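Dark stain on a dining table, regrets?

26 April 2022
2 shares · 14 comments

gumleaf_74
We've got a solid timber dining table, bought second hand in Perkham. It's orangey pine coloured and has been driving me mad for years. I want to sand it back and go properly dark, near black. My partner says dark tables show every crumb and we'll be wiping it all day. Two kids, one dog, we eat at it every night.

Wikance want $399 to do the top only, or I can do it myself over a long weekend. Who has lived with a dark table for more than a year, and would you do it again?

tidewrack
Six years with one. Would not do it again. Dust shows within an hour of wiping, and if the window is behind it you can see every smear from the cloth. Looks great in the evening with the lights down. Mornings, no.

mallee_mum
Opposite here. Ours is nearly black and I don't notice crumbs any more than I did on the old blonde one. What I do notice is scratches, because the pale timber comes up underneath. If you stain pine you'll have this problem. Pine is soft and the stain doesn't go deep.

brasshinge
Is it definitely pine? A lot of the orange stuff from the nineties is rubberwood with a tinted lacquer. It takes stain differently. Turn it over and sand a bit of the underside before you decide on anything.

gumleaf_74
Good point, I've only assumed. There's a sticker underneath that says Wimora and nothing else useful.

brasshinge
Wimora did both. The pine ones have visible knots, the rubberwood ones have short flecks in the grain and no knots at all.

gumleaf_74
No knots. Flecks everywhere. Rubberwood then.

brasshinge
Then you're better off than you thought. It's harder than pine and it stains fairly evenly. Get all the lacquer off though. If you leave any in the grain you'll have pale patches and no amount of extra stain will fix them.

saltbush_sal
I'm on the dark side too. The thing people forget is how good everything else looks on it. White plates, a pale runner, even paperwork. You get so much contrast that you don't need to put much on the table at all. On our old honey coloured one everything just blended into a sort of beige.

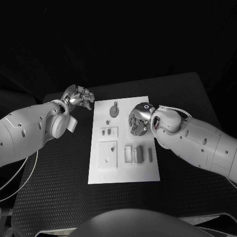
White board on a dark tabletop, the kind of contrast I mean.

I'd go for matte over gloss every time. Gloss on black is a mirror and you'll spend your life chasing fingerprints. Matte hides them unless you get right down to table height.

tidewrack
Matte hides fingerprints but holds grease. Ours is matte. Butter, sunscreen off the kids' arms, all of it leaves a darker patch and you need detergent to shift it. With a satin finish it wipes straight off. I think matte is bad advice for a family table.

saltbush_sal
Depends what matte. Oil finish, yes, I agree. Matte polyurethane is a different thing and I've had no trouble with grease.

tidewrack
Fair enough, ours is oil.

kelpie_and_co
What about water rings? We have hard water here and every glass leaves a white circle on our black coffee table. They come off with vinegar and water but I'm doing it a couple of times a week.

mallee_mum
Coasters. I know everyone hates them.

gumleaf_74
My lot will not use coasters. I've tried.

plainsawn
I refinish furniture as a side job so here's the method, take it or leave it.

Strip the lacquer first, don't try to sand through it, you'll clog a stack of discs and end up with dips. Scrape, then wash down with metho. Sand at 80, then 120, then 150 and stop. If you go finer the timber closes up and won't take the colour. Wipe the dust off with a damp cloth and let it dry overnight. That raises the grain, so give it a light hand sand in the morning.

Stain in two thin coats and wipe off the excess after ten minutes. People leave it on to get it darker and it goes sticky and never cures. If two coats isn't dark enough, buy a darker colour.

Then three coats of water based poly in satin, light sand between each. Leave it a week before you put anything heavy on it, and keep hot dishes off it for a month.

The Belkadi black is a good one. I use the 500 mL tin and it does a six seater top with some left over.

gumleaf_74
Thanks, this is what I was after. Did you do the legs the same on yours? Ours are turned and I'm dreading them.

plainsawn
Leave the legs or paint them. Nobody's hands are on them so paint lasts fine. Black top with painted legs looks deliberate, and it saves you two days of picking lacquer out of grooves.

brasshinge
Disagree on painting. Paint on chair height legs gets kicked off by shoes within a year. I'd give them a scuff sand and a tinted varnish over what's already there. Won't match perfectly but they're in shadow anyway.

plainsawn
If you prime it properly it doesn't kick off. Mine have lasted. But tinted varnish would work too.

downpipe
Am I the only one who'd just sell it and buy a dark one? By the time you've paid for stripper, discs, stain and poly, plus your long weekend, you could have put it towards something that came that way.

mallee_mum
Have you seen prices? We looked at a dark oak eight seater last October and it was $3,745 without chairs.

downpipe
I meant second hand.

mallee_mum
Second hand black tables mostly are black because somebody stained them in the garage. You'd be buying their patchy lacquer.

downpipe
Ok, that did make me laugh. Point taken.

kelpie_and_co
One more thing to think about, what's your floor? We have dark boards, and with a dark table the whole room went heavy. We ended up putting a light rug underneath and it helped, but then the rug catches everything the kids drop.

gumleaf_74
Floor is pale tiles so I think we're right there. Walls are white. The room could use something dark in it.

tidewrack
Pale tiles and white walls, you'll probably be fine. I still say stain a test piece and leave it by the window for a week. Wipe it when it bothers you and keep count. That'll settle it with your partner as well.

gumleaf_74
Doing that. There's a spare extension leaf in the shed that we never use, same timber, so I'll strip that first and put it on the sideboard. If it looks filthy by the weekend I'll go for a mid brown and not tell anyone I lost.

brasshinge
Mid brown hides more than either end, for what it's worth. Post the leaf when it's done, and do half of it satin and half matte while you're at it.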